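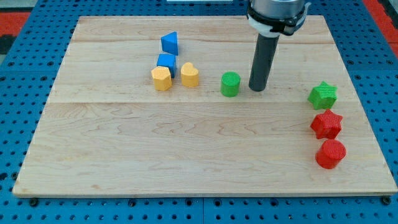
*maple top, blue table, a few of the blocks*

**plankandpeg** · Saturday, 9:40 am

Finally got a board I love under my shape blocks! Pale maple planks, and look at those wavy streaks in the grain. I've been sorting blocks on scratched-up plastic for years and the colors just pop on this (the yellow heart especially, it's my favorite). Finish is two coats of Ulent clear oil. Thoughts on leaving the seams alone? I kind of like them.

**Bravencombe_bench** · 10:05 am

Oh that grain!! Leave the seams. Mine has three and I stopped seeing them after a week. What did you sand to?

**plankandpeg** · 10:11 am

220, then a quick pass by hand after the first coat.

**oddhexagon** · 10:32 am

Gorgeous wood, but I'm going to disagree on oil. Painted blocks sliding over oiled maple left faint marks on mine, blue was the worst. I switched to a hard wax and haven't looked back. Also, happy to see a hexagon getting some love.

**Bravencombe_bench** · 10:50 am

> Painted blocks sliding over oiled maple left faint marks

How long did you let it cure, though? I gave mine two full weeks and it's spotless, and my kids are NOT gentle with it.

**oddhexagon** · 11:02 am

Four days. OK, maybe that's on me. Still team wax!

**tinwhistle291** · 12:15 pm

Can we talk about that perforated blue table? I want one so badly. You could bolt stops anywhere you like and the board would never creep. My old Nosau bench has a solid top and I end up using rubber feet, which collect every crumb in the house.

**plankandpeg** · 12:28 pm

The holes are great, I'm a total convert. Small pieces do drop through, so keep a tray underneath. I'll post again once the third coat is on!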